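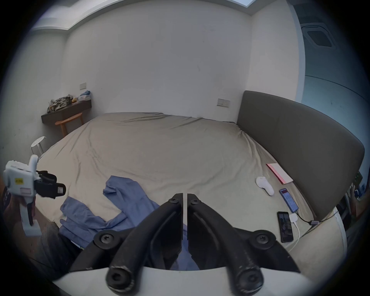 Posted in July by the author

I have finally done the sums for our second pair of hand-held grippers, and I'm so pleased with how they came out that I'm going to inflict them on all of you. The budget was 1,388 pounds, left over from the Gedusgate job, and I'd been going round in circles over what to spend it on. One more set of tools? A stack of spares? A decent desk to do the sorting at? What settled it was looking properly at the fingers on the one we use for clothes and bedding. The black plastic is scuffed all along the edges, on both fingers, and those edges are what meets every shirt sleeve and every fold of duvet. So fingers have gone to the top of the list, above everything shiny.

I should say that I love this part. Give me a blank sheet and a parts list and I'm happy for a whole evening! My first plan, back in spring, was wildly optimistic – it had a proper arm in it, a stand for the arm, and nothing at all for screws. The arm is still going to happen, but it can wait until we know which chores we're any good at. Laundry is the one I'd bet on at the moment. Cloth never lies the same way twice, so every go at a crumpled shirt is a new puzzle, and you can try it on any bed in any flat without hiring a thing.

So, the order as it stands. 2 complete grippers from Makris, the same pattern as before so that the fingers swap over. A bag of finger pairs, as many as they'll do me at the small-batch price. Screws and socket-head bolts in the right sizes, bought by the box this time. Straps, too. I've put over 500 aside for the fingers and fixings alone, and I know that looks lopsided next to the price of the tools, but I've been through the spring receipts and the little things are where the money went.

Chargers nearly caught me out as well. Phones, plugs and cables creep across whatever surface you're working on, and each of them wants a socket. I've added a long extension lead and a proper charging box with a lid, which came to less than I'd feared.

Lirton also quoted, and their white housings are lovely, but their fingers are moulded in one piece with the base. Wear out a tip and you're buying half a gripper. Makris screw theirs on, and I can change a pair at the kitchen table with one hex key and a cup of tea.

Still to decide: whether Flaltton's carry cases are worth having, or whether I carry on with towels and a rucksack. The cases have foam cut for 2 tools each and a pocket for spares, and I want them quite badly. If you've used one for a year or so and the hinges have held up, please leave a comment before I send the order off – I'm giving it until the end of the month.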